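Workport @workport
Desk notes, part 3. Mostly about small objects and where they end up. Thread.

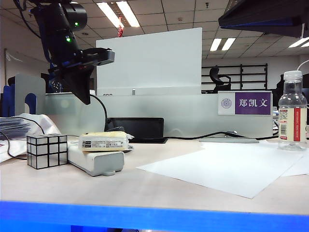 1/ A desk collects two kinds of things: things with a place and things in transit. Mine has been running at mostly transit since July. I am going through it item by item, and posting as I go because it keeps me from stopping.

2/ Ground rule for this round: nothing leaves the desk without a destination. "The other end of the desk" is not a destination. I have used it as one for most of the summer.

3/ Mirror cube first. For anyone who hasn't handled one: it turns the same way as a standard 3x3, but every face is the same silver and the pieces differ in thickness. You solve by shape. Solved, it is a plain cube. Scrambled, it looks like a building code violation.

4/ Storage for a mirror cube is easy when it's solved and annoying when it isn't. Scrambled, it has corners sticking out past its own footprint and won't fit a box cut for a cube. Solve it before you put it away.

5/ Also, the silver finish takes fingerprints. Dry microfiber only. I used a kitchen spray on an older one and the film lifted at two edges within a week.

6/ Long plastic case next. Hard cases with rounded ends are good for protecting what's inside and bad for stacking. Anything set on top is going to slide sooner or later. I set things on top anyway.

7/ The current thing on top is a wrapped packet. Packets are the worst category on any desk. Too small to file, too big to ignore, and the print is tiny, so you pick them up and turn them over every time. Write on the wrapper with a marker in large letters. One word is enough.

8/ Plastic bags. A bag on a desk becomes a surface. Papers go on it, then you can't move the bag without moving the papers, then it is furniture. Take the papers off, square the edges, fold the bag in thirds, put it with the other bags. Two minutes.

9/ I didn't say I had done it. I said two minutes.

10/ Metal bookend. Best item here by cost per year of use. Mine is the plain light grey type, rounded top corners, arch near the bottom. Bought from Brokdale in a set, 179 for the lot with shipping, which I thought was too much at the time. Still straight.

11/ Bookends work from the weight of what stands on the base plate. If yours walks, the first book isn't on the plate. Lift the row, slide the plate all the way under, set it down again. No glue, no putty.

12/ Cables. I keep black ones on a pale top, so at least I can see where they go. Two habits: leave slack at the device end, and never run one under something you pick up often. The second one I break weekly.

13/ For labels I like the Abbasi wrap type. A roll is 300 and I'm still on the first. Put the label within a hand's width of the plug. In the middle of the cable it's no use, you will be reading it behind something, upside down.

14/ On the desk itself, as two people asked last time: light wood tone top, blue front edge. The blue edge is more useful than it sounds. It shows at a glance when something is hanging over the front. I'd pick a contrasting edge again.

15/ Cleaning the edge: damp cloth, along the length, then dry. Grime sits in the line where the edge meets the top. A wooden toothpick gets it out. Metal will mark the blue.

16/ Someone sent me the Irnania desk method, which wants 100 percent clear tops at the end of every day. I tried it for a week. Everything went into one drawer and I spent the mornings taking it back out. Clear top, full drawer, no net change.

17/ What I do now is by zone. Left side is for storage and unfinished business. Middle stays open for work. If the left side grows past the bookend by more than a forearm, I stop and sort. It has grown past that.

18/ Order for tonight: packet labeled, papers squared, bag folded, cube solved, case into the cupboard. Cables last – they move every time you move anything else.

19/ Part 4 will be the drawer. I need to find the key to it first.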